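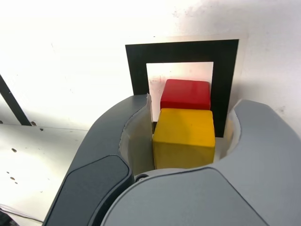

Wooden Cubes: Your Questions, My Answers

By Fulgencio Cantero
November

Search this site Go

I get a lot of mail about painted wooden cubes (more than I ever expected when I started selling them out of my spare room!), and most of it asks the same handful of things. So I finally sat down and wrote it all out.

Which colors do you carry?

Red, yellow, blue and green. That's 4, and I'm sticking with it for now. People ask for purple every single month and I do hear you, but I haven't found a purple I like on wood yet.

Why does my yellow look a bit orange?

Because it is, a bit! The yellow from Tunora leans warm, and I picked it on purpose after living with a lemony one that looked green under my kitchen light. A red and a warm yellow look lovely together, too. If you want a colder yellow, the Elska set is closer to what you're after.

Are they glossy or matte?

The red has the most shine – it gets an extra coat. The others are calmer. Shine varies a little from batch to batch, so if you're topping up an older set, send me a snapshot first and I'll try to match it.

Are the edges sharp?

No, every edge gets rounded off before painting. I like a soft corner in the hand, and paint chips much faster on a hard one. They still stack fine. My tallest tower so far is 30 cubes and it came down on my foot.

How do I clean them?

Damp cloth, then dry them right away. Please don't soak them and please, please don't put them in the dishwasher (I've had the sad emails). For crayon, a dab of dish soap on your fingertip usually does it.

Red is rubbing off on my paper or play mat. Help?

If it's a brand-new set, let me know and I'll swap it. With older cubes it's nearly always from banging them around on a rough surface. Wipe the cube, let it dry overnight, and try a white eraser on the paper. It won't get everything out, but it helps.

Can I repaint a chipped one?

Sure! Sand it lightly, put on 2 thin coats, and wait a full day between them. I'm impatient and have ruined plenty by rushing.

What's the difference between the Palacios box and the Gurkasis bag?

Same cubes, different packing. The Palacios has a sliding lid and sits nicely on a shelf. The Gurkasis is a drawstring bag, and it's the one I take to my sister's.

Do you sell to schools?

I do, and I love those orders. The biggest one so far was 900 cubes and my hallway was impassable for a while. Write early, as I paint everything myself and large orders take time.

Can I buy a single cube?

Yes, any color. Put the color in the order note – otherwise you'll get whichever one is closest to my hand.

14 comments
Share 37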